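Materials & Process | Features
27/05/2024
By the technical desk

The second life of a polypropylene cup

Polypropylene is one of the most widely used plastics in the home and one of the more awkward to recycle well. It turns up as food tubs, bottle caps, garden chairs, storage boxes and drinking cups. It is light, it tolerates hot liquids, and it bends many times before it cracks. Those same qualities make it attractive to moulders, who would buy more of it second-hand if the supply were consistent. Mostly it is not.

The Stardale works, run by the reprocessor Wosier, has spent the past two years trying to produce a recycled grade that a housewares moulder can use without changing the tool or slowing the machine. The plant takes in rigid household plastics, separates the polypropylene, washes it, melts it and sells it as pellets. None of these steps is new. The difficulty lies in the tolerances between them.

Sorting comes first. Mixed rigid plastic arrives in bales and is broken open on a slow conveyor. Near-infrared sensors read the light reflected from each item and compare it with stored curves for the common polymers. Polypropylene and polyethylene have similar densities, so a water tank will not part them: both float. The optical stage has to do that work, and it has to do it at belt speed on items that are dirty, crushed or lying on top of each other. Black items coloured with carbon black absorb most of the infrared light and pass through unread. At Stardale they go to a separate stream and are sold for lower-value uses.

Labels and sleeves are a further source of error. A full-length sleeve in a different polymer gives the sensor the wrong answer, and the tub beneath it is rejected. Paper labels are less of a problem for the sensor and more of one for the wash, where the fibres break up and collect in the filters.

After sorting, the material is cut into flakes and washed in hot water with a mild alkali. Fats come off readily. Smells do not. Polypropylene absorbs small organic molecules from food, and washing removes only what is at or near the surface. Wosier holds the dried flake in a heated silo with air passing upwards through it, so that the volatile compounds diffuse out over several hours. Longer treatment gives a cleaner result but costs energy and ties up the silo. The plant settled on 8 hours as its standard hold.

The next variable is flow. Every moulded article is made from a grade chosen for how easily it runs when molten. A thin-walled tub needs a free-flowing grade that will fill the mould before it sets. A garden chair is made from something stiffer. When the two are melted together the result sits somewhere between, and where it sits depends on what households threw away that month. A moulder who has set up for one flow rate and receives another will see short shots, flash or warped parts. 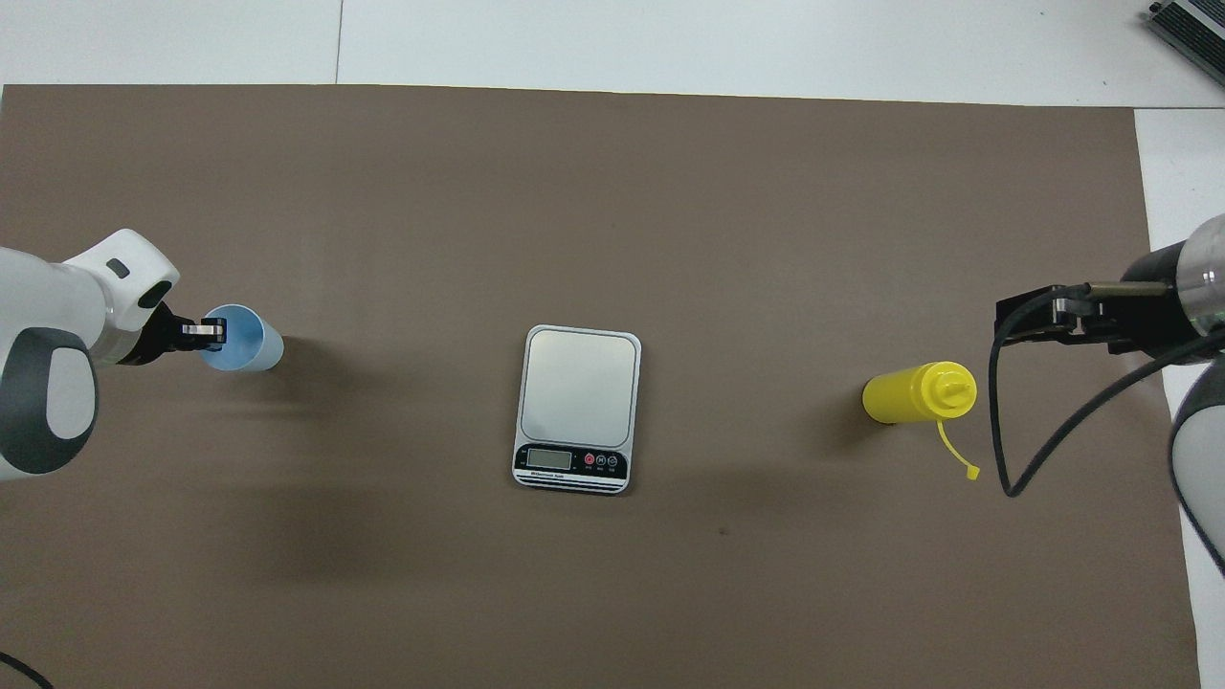 Small household items such as cups are a typical end use for moulded plastic.

Stardale deals with this by blending. Flake is stored in lots, each lot is tested, and the lots are combined to a recipe before they reach the extruder. A small dose of peroxide can be added to shorten the polymer chains where the blend is too stiff. There is no equally cheap correction in the other direction, so stiff lots are held back as a reserve. In May the plant ran a qualification batch of 1,352 bags under this regime, and the flow rate stayed inside the customer's limits from the first bag to the last.

Heat history also counts. Each pass through an extruder breaks some of the polymer chains, and the stabilisers added by the original maker are partly used up. Without a fresh dose the recycled material yellows and turns brittle sooner than new stock. Wosier adds an antioxidant package at the extruder throat, together with a little chalk where the customer wants stiffness. The melt then passes through a fine screen that takes out paper, wood, aluminium and any plastic that has not melted. Silicone rubber is the worst offender here. It deforms under pressure, slips through the mesh and shows up later as a soft spot in the finished wall.

Colour remains the hardest point to sell. Household polypropylene is dyed in every shade, and the unsorted mix comes out a greyish green. It can be tinted darker with no trouble. Pale colours need a feed that is pale to begin with, and that means a second optical pass to pull out the white and natural items. The pass adds cost and reduces yield. Pastel blues and greens are just about possible from this fraction, provided the wall is thick enough to hide small specks.

The moulder Staltamach has been testing the pale grade in storage boxes and plant pots. Its trials used tools already in production, with no change to the gates or cooling channels. Cycle times were held. Impact strength at room temperature was close to that of new material, though it fell off faster in the cold, as would be expected from a mix containing a large share of unmodified homopolymer. For a plant pot left outdoors through the winter this matters. For a box kept in a cupboard it does not.

Articles that touch food are another question. Approval depends on showing what went into the feed, and a kerbside collection cannot easily show that. A closed loop can. The Gu scheme, which runs returnable tubs between a group of canteens and a single wash house, retires its worn stock directly to Stardale. The volumes are small, at 800 kilograms a collection, but the origin of every kilogram is on record. Wosier processes it on a cleaned line and keeps it apart from everything else.

Price will decide how far any of this spreads. Recycled pellet competes with new pellet, whose cost follows oil and gas. When new material is cheap, moulders with no obligation to use recycled content tend to stop buying it, and a reprocessor has few costs it can cut in response. The wash water must still be heated and the screens changed.

Stardale's next investment is a second blending silo, which would allow larger lots and fewer changes of recipe. The civil works have been priced and the order for the vessel has yet to be placed.

Contact the editors | Reprints and permissions | © 2024 All rights reserved | Back to top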